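3.2 Storage of Wire and Small Materials

The workshop inventory, completed on November 27, 2018, listed 338 loose items on the counter and in the drawers below it. Short lengths of wire were the most difficult to sort. They tangled easily and were often discarded with usable material still attached.
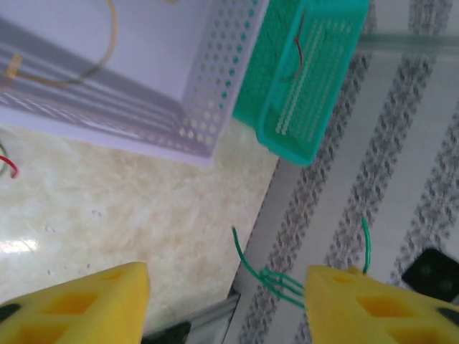 Green wire was assigned its own tray under the Jolwood labeling plan. Pieces are to be looped before storage, and the counter is to be wiped at the end of each session. Chiamaka Afolabi and Samuele De Luca prepared the labels; Ieva Strazds revised the drawer list. A second count is scheduled for December, when the remaining 12 trays will be labeled.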